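Ticket 1135 – Photos out of order after import
Opened by: Shakuntala Khurana
Status: Waiting on customer

Hi Shakuntala, and thank you so much for writing in with all that detail, it really does help! I went through your import log over my morning coffee, and 283 of your landscape shots from Kotness came in fine – they're just sorted by the time they were copied, so your sunrise set ended up behind the harbor ones. Please open Dirner, go to Library, choose Sort by Capture Time and then rebuild the previews. That can take up to 6 minutes, so do let it finish.

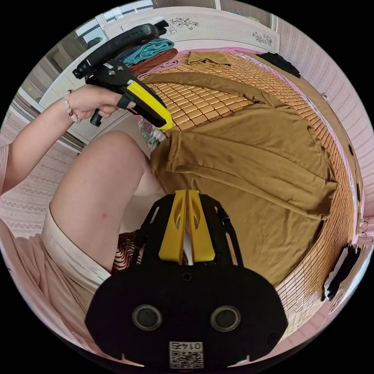

Attachment 1: bracelet and sleeping mat, preview at normal size

If the order is still off in July's album, just reply right on this ticket and I'll gladly take another look.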